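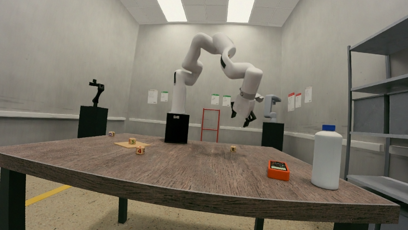
Workshop tips: simulated table work with small cubes

Print this page | E-mail this page

These tips come from our work on a pick-and-place study, where an arm learns in simulation to put lettered and numbered cubes on a mat. I wrote them first for myself, and then Mereana Nepia asked me to put them on the workshop page, so that new people do not need to lose the same weeks. The order is the order in which we had the troubles.

Build the room, then the task

In the beginning we had a table and an arm in an empty grey world. The policy learned quickly there and we were happy for a short time. When we changed the background even a little, it became much worse. Now we keep walls, ceiling lights, papers on the wall, a shelf and other arms standing at the back. It costs some hours of modelling and slower rendering. Do it before you collect the first episode, as the old episodes cannot be mixed well with the new ones.

Leave a few things on the table which the task does not need. An upright bottle is good for this, also something flat in a strong colour. Move them between episodes, but keep them away from the mat, or you will be teaching two tasks together.

Change the wood

Our single best change was the table texture. Flynn Hoani prepared 8 different wood surfaces, from quite smooth to very streaky, and we select one by chance when the episode begins. With one surface only, the success in our tests was good on this surface and poor on all others. With the mixed surfaces it stayed nearly the same everywhere. The streaky ones are the most useful. The lines are similar in darkness to the printed characters, so the network must learn the shape of the cube and cannot simply search for something dark.

Look at the colours at different angles too. A brown which is warm from the front can come out grey or even pinkish in a close view. We thought this was a fault and wanted to correct it, and Digby Tomoana persuaded us to leave it.

Be careful with 6 and 9

A cube can lie turned in any direction, and then the numeral alone does not tell you what it is.

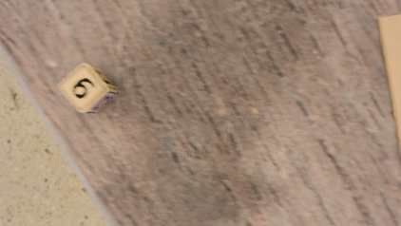

We found that our labels for 6 and 9 were not consistent, and in the results this looked like a weakness of the policy – it was a weakness of our labels. There are two ways to repair it. You can take the identity from the simulator and never from the picture, or you can remove one of the two characters from the set. We did the first for training and the second for testing. The letter S and the number 5 need the same attention when the view is far, and 8 and B also.

Do not remove the soft pictures

Brodie Pryor made a filter, called Wado, which throws away every picture where the cube is not sharp. It took out 494 of our 3,028 episodes. The training curve became prettier and the result on new tables became worse. Probably the filter took mostly episodes where the cube was near the edge of the table, and these are the hard ones. We put them all back. If you want a filter, use it only to find rendering errors, and look at some of the rejected ones with your own eyes.

Cubes near the edge

Start positions should reach close to the edge of the table, but the whole cube must be on it. We used a margin of half a cube. With a bigger margin the arm never learns to be careful there.

Testing

Keep one surface out of training completely and do not look at its results until the end. We run the test from 4 start poses of the arm, always the same ones, and write down every failure with one word: missed, dropped, wrong cube, wrong place. "Wrong cube" was our biggest group until the labels were repaired. After this, "missed" was the biggest, and it still is. Vaughan Waaka thinks the wrist view is used too little by the network. I think the shadow of the gripper plays a part as well, but we have not tested this – it is planned for September.

Please write the surface number in the name of each log. I forgot it for one long run and had to repeat everything.

Print this page | E-mail this page

Recent tips
Naming your logs so that others can read them
Shadows from two ceiling lights
Illorska gripper model: finger settings
When the mat slides in the simulator
Cleaning up old Skusent scenes

Contact: the workshop page desk, Zacharias | Copyright Zacharias workshop pages | Back to top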